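# Recording a Tabletop Demonstration by Remote Control

Branow Teaching Station, operator instructions. Revised 30 Oct 2018. 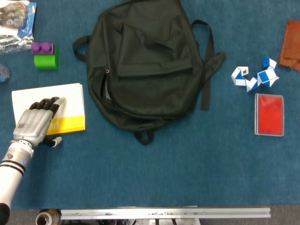 *Left hand resting on a booklet beside the backpack.*

These instructions are for operators who have completed the safety briefing and have been assigned a station. They cover one recording session on the carpeted table, from setup to upload. Operators teaching by hand - that is, by moving the arm directly with the motors released - should use the Karnness guide instead.

## Before you begin

1. Sign in at the station and open the Trulireck console.
2. Put on the control gloves and fasten the wrist straps. The straps should be snug and should not turn when you rotate your hand.
3. Select the task card for the session and read it through once.
4. Set out the objects listed on the card. Mixed layouts are preferred: soft items such as a bag or a cloth should share the table with rigid ones such as a puzzle, a case or building blocks.
5. Lay bags flat with the front pocket facing up. Straps may fall where they like, but they must stay clear of the table rail.

## Aligning the hand

Hold your own hand in a relaxed half curl and press **Align**. The robot hand will move slowly to match. Keep still until the console shows a steady green bar. If the bar flickers for more than 10 seconds, release, open and close your fingers twice, and try again.

Check the thumb separately. Thumb drift is the most common fault in our recordings and is easy to miss from the head camera view.

## Recording a demonstration

1. Press the left pedal to start. Wait for the tone.
2. Approach the object from the side and slightly above. Do not reach across the bag, as the forearm will hide your target from the camera.
3. For thin items such as booklets and folders, rest the fingers on top first. Slide the item toward a free edge, bring the thumb under, and then lift.
4. Move at an even pace. A demonstration that takes 20 seconds and runs smoothly is worth more to the training team than a fast one with corrections.
5. Place the item where the card directs, open the hand fully, and withdraw before you press the pedal again.

If an item slips, continue and pick it up again. Recoveries are useful and should be kept. Mark the take with **R** so that it can be sorted later. If the arm touches the rail, stop, discard the take and realign.

## Between takes

Change the position of at least two objects. Turn the bag a little from time to time, and leave its wrinkles as they fall. Do not smooth the fabric or straighten the puzzle into a line unless the card says so.

A full session is 26 accepted takes. Operators may rest at any point, and must do so when the console prompts them.

## Closing the session

Park the arm before removing the gloves. Enter any faults in the log, using the short codes posted at the station, and press **Submit**. Uploads go to the Villalobos server and may take several minutes; leave the console on until the receipt number appears.

The table collection held 1,552 accepted takes at the end of April. Task cards that have reached their quota are marked closed in the console and should not be recorded again without approval from the station lead.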